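Section 4: Setting up and loading the sock hanger

Read this section before you hang anything up. It covers the wooden drying frame, the clip hanger and the loading of socks and other small items. The Bollach clothes rail has its own section and most of what follows does not apply to it.

A word on claims first. The leaflet that came with the Kadenura hanger promises "perfect drying, every peg, every time". We have used clip hangers for long enough to doubt that. Pegs slip, hangers tip to one side and thick heels stay damp when the toes feel dry. The steps below will get you a reasonable result if you check it as you go.

4.1 Putting up the frame

1. Stand the frame on a flat table. Check that the top bar lies level before you fix anything to it. Go by eye from the front, then again from one end.

2. Push down gently on the middle of the bar. It should not creak or shift. If it does, take the posts out and seat them again. Do not rely on the weight of the washing to settle the joints, whatever you may have read.

3. Leave a clear gap of 120 mm between the lowest sock and the table top. The older Retgate instructions allow less. We tried less, and long socks ended up with their toes on the wood.

Note: The bar takes one hanger in the middle. Two hangers will fit side by side, but they swing into each other and we do not recommend it.

4.2 Fixing the hanger

1. Find the middle of the bar and mark it lightly in pencil.

2. Place the wire hook over the mark and wrap tape round the bar to hold it. Go round 4 times, pulling the tape tight as you go. Any strong cloth tape will do. The special hanging tape sold for this job costs more and we could find no difference.

3. Hang the hanger on the hook with its straight rail at the bottom. Let go and watch it. If one end dips while the hanger is empty, the hook is bent and should be straightened before you load.

4. Open and close each peg once. A peg that feels slack now will drop a sock later.

Caution: Tape loses its grip in steam. If the frame stands near a kettle or a bath, look at the tape every Monday and replace it when the edges lift.

4.3 Sorting and loading

1. Lay the socks out flat on the table and put them in pairs by colour. Sorting at this stage is dull, but it beats matching them off the hanger.

2. Open out any sock that has folded over on itself. Run a finger along the toe seam, where ribbed socks tend to bunch.

3. Take hold of the sock by its top edge and lift it to the nearest free peg. Clip a narrow strip of the cuff. A deep bite leaves a mark and keeps that part wet.

4. Hang the two socks of a pair next to each other.

5. Work from both ends towards the middle if you can. Loading from one side only is quicker, and the hanger will put up with it for a few light socks, but a full load of thick ones will pull it over.

6. Tug each sock lightly before you go on to the next.
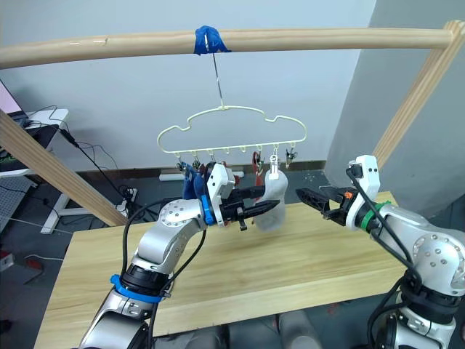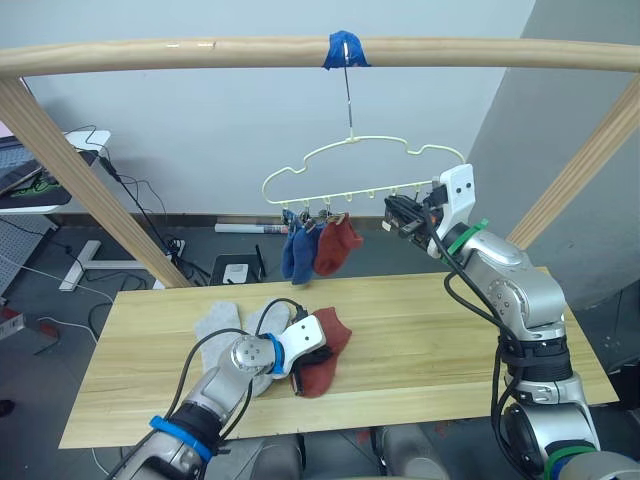
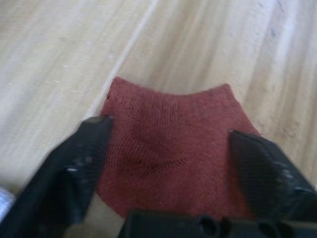 Fig. 4-1 to 4-3. Socks at the sorting and hanging stage. The cloud-shaped hanger is in the first and second figures; the third is a close view of red ribbed knit on the table.

4.4 Weight and drying time

The hanger is rated for 255 g in all. Treat this as a ceiling and stay below it, as wet wool weighs a good deal more than people expect. Our own mixed load of cotton socks came to 167 g on the kitchen scales straight from the spin, and the rail stayed level with that.

Nobody can give you one drying time that holds for every room, and the chart printed on the Rezaei box should be read with that in mind. Use your fingers:

1. Feel the heel and the toe. The cuff dries first and tells you very little.

2. Turn one thick sock inside out and feel it again.

3. If it is still cool to the touch, leave the whole load and come back to it in the evening.

Note: Opening a window helps. Moving the frame in front of a heater also helps, but it may warp the bar and the pegs go brittle – the guarantee does not cover either.

4.5 Unloading

1. Hold the hanger still with one hand. Press each peg open fully before you take the sock away. Pulling a sock out of a closed peg stretches the cuff and, sooner or later, snaps the peg off the rail.

2. Take down both socks of a pair together and fold them before you start on the next.

3. Shake or brush off any fluff from the pegs. Dark bits left on them will show up on the next load of pale socks.

4. Leave the hanger in place or unhook it, as you like. If you unhook it, the tape can stay on the bar.

4.6 If something goes wrong

Hanger tips to one side: move one heavy item across to the lighter end. If that makes no change, go back to 4.2, step 3.

Hook slides along the bar: the tape is too loose or the bar was damp when you wrapped it. Strip it off, dry the wood and wrap again.

Sock keeps falling: try another peg. If it falls from that one too, the cuff is too thick and the sock should go over the bar itself.

Marks on the cuff: clip closer to the edge. The marks usually come out in the next wash, though not always from wool.

For spare pegs, see section 7.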